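Race report from the Arner round, in pieces, because I only have my phone and the drive home is long. I'm in the passenger seat.

1/ We entered two karts in the senior single-speed class. Sixteen entries in total, which is a good turnout for Arner this early in the year. Last season the same round had a half-empty grid.

2/ The track was resurfaced over the winter from the last hairpin to the start line. The new part has a lot more grip than the old part. You come off the hairpin with the kart stuck down, and then at turn one you're back on the old asphalt and it lets go. Everyone had to find a setup that worked for both. Most of us picked one and lived with it.

3/ Friday practice was four sessions. I used the first two on the old tires to learn the new surface. The kart was bouncing badly on the way out of the hairpin, which usually means too much grip for the way the chassis is set. We went narrower at the front and took out some caster. Better by session three.

4/ Gearing. We came with the same sprocket we ran here last year and it was wrong. With the extra grip you carry more speed onto the straight, and I was hitting the top of the rev range well before the braking point. Dropped two teeth at the rear and lost a little out of the slow left. Worth it overall.

5/ For anyone asking about the engine: it's the same Viltus motor as last year, with a fresh top end. Nothing special done to it. It came back from the builder in January and had only a short run-in before this weekend.

6/ Qualifying. Six minutes, new tires, everybody wants a tow and no one wants to give one. I went out near the back of the line and got two clean laps before I caught a group backing up to each other in the infield. Ended up seventh. My teammate was fourth and had the better kart all weekend, so no complaints about that.

7/ Heat one: started seventh, finished fifth. Two karts tangled ahead of me at turn three on the opening lap and I went around the outside. After that it was a quiet race. I could hold the gap to fourth but not close it.

8/ Heat two: started seventh again, finished ninth. My mistake. I tried a move into the hairpin from too far back, ran wide onto the marbles and lost four places. Got two of them back. The front fairing stayed on, so no penalty, but the tires took a few laps to clean up.

9/ The points from the heats put me eighth on the grid for the final. If I'd stayed put in heat two I would have been fifth or sixth. That's the part of the weekend I'd like to have again.

10/ Between the heats and the final there was a long break for a barrier repair. We used it to check the chain, the axle and the seat bolts. One seat strut had a crack starting near the weld. We had a spare strut in the trailer and changed it. I don't know how long it had been like that.

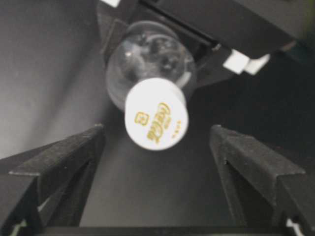 11/ We also put half a turn of rear width back in, on the theory that the track would be hotter and grippier by late afternoon. The kart was calmer on the new surface and a bit lazy on the old part. I'd take that trade in a long race.

12/ The final. Clean start, seventh by the end of lap one. The leaders from Yao Racing got away early and were never caught. The group from third to eighth stayed together nearly the whole way. I got sixth at half distance under braking for the slow left, and fifth when the kart in front missed the apex at the hairpin.

13/ Finished fifth. My teammate was third, so we have one trophy in the van. He was under attack for the last three laps and defended well. Best result for either of us at this track.

14/ Championship after one round: 1,498 points for the leader, 1,015 for me. That looks bad, but the heats count for a lot in this series and we drop our worst round at the end of the year. I'm not going to worry about it yet.

15/ A few things for people thinking of running the next one here. Bring a smaller rear sprocket than you think you need. Don't copy your setup sheet from last year. Get to scales early, the line after the heats was long and you have to stay with the kart the whole time.

16/ Next round is at Loroma. It's a shorter track, with slower corners and a lot of curb. We've tested there once and I didn't like it much. The plan is to go a day early, fit the softer axle and do some long runs. The engine stays as it is unless the plug tells us something when we get it home.

17/ Someone asked if the cracked strut was a common problem with this seat position. I can't say. It's the first one I've had. I'll be checking the other side tomorrow when the kart is stripped down and will post if I find anything.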